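The woman who runs the Clokside night bus has been up since four in the afternoon, and at a quarter to midnight she is still talking with her hands. She has a thermos of tea wedged between her knees and a stack of paper timetables on the seat beside her. She insists on the paper ones. "People fold them up and put them in their coats," she says. "Then in October they find one in the pocket and think, oh, I could go see my sister."

I had asked for half an hour and ended up staying for the whole route, out past the grain elevator, through Jodthorpe and back again, and I would happily have gone around a second time!

She started driving at 22, on school routes, and hated it for a month. "The noise," she says. "You can't imagine. Then one morning I noticed I was sad when they all got off." She moved to the day line, then to the office, and then, when the night service was about to be dropped, she asked if she could have it. The answer was yes, as long as she could show it was carrying people by the end of the winter.

It was. In its first full year under her the bus made 2196 passenger trips, a number she recites the way other people recite their kids' birthdays. "They wanted 1000," she says, and laughs so hard the driver looks up in his mirror. "I'd have ridden it back and forth myself to get to 1000."

Who takes a bus at one in the morning? Bakers, for a start, and people from the late shift at Stöcker, the bottling plant on the county road. Nurses. A man who plays the accordion at weddings and gives the instrument its own seat. Students too, though fewer than she expected. "I thought it would be all parties," she says. "Mostly it's folks who are tired and want to be quiet next to somebody."

The quiet is something she cares about a lot. She had the stop announcements turned down, then had them turned off between midnight and four, and the drivers call out the stops by voice instead. If a regular has dozed off, they walk back and tap the seat. "My rule is you tap the seat and never the shoulder," she says. "A shoulder scares people."
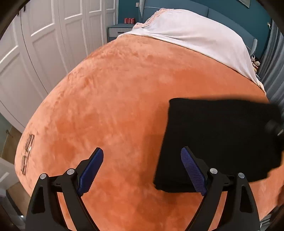
Vol. 2, p. 257

Her own sleep took longer to sort out. For the first year she tried to live on both clocks, getting up for lunch with friends and then working until sunrise, and she got sick twice. Now she goes to bed at seven in the morning with the phone in a kitchen drawer, and her friends have learned to invite her to breakfast and call it dinner. She makes pot roast at six a.m. The neighbors, she says, have been very nice about the smell.

I asked what she would change if she had the money. She had the answer ready before I was done asking. "Shelters. With a light you can read by, and a bench that's deep enough to sit on properly." The stop at the Allow Street bridge has neither, and she has been writing letters about it for longer than she would like to say. She keeps copies in a blue folder and took them out to show me somewhere past the elevator, reading bits of her favorites aloud. They are very funny letters. One of them compares the existing bench to a bookshelf.

She would also like a second bus. With only the one, a flat tire means the whole town waits, and that has happened on her watch. She drove out in her own car that night and took people home in batches, and the last of them made her come in for soup. "I've still got her bowl," she says. "She sent me off with leftovers. I should take that back."

We pulled in at Jodthorpe at ten past one. Two women in white bakery pants got on, said hello to her by name and sat down up front, and for the next few miles the talk was all about rye flour and whether the new ovens run too hot at the back. She knows a surprising amount about ovens. She asked the kind of questions I wish I had thought of, and I stopped taking notes for a while just to listen.

Near the end of the run I asked if she ever misses daytime. She looked out at the road for a bit. "I miss the post office being open," she said. Then she got up, steadying herself on the rail, and went to tap on the accordion player's seat.

14 comments
Shared 61 times

Related
The ferry timetable and the people who keep it
Baking for the early crowd in Jodthorpe
Letters: more on the Allow Street bridge
A winter on the Clokside school routes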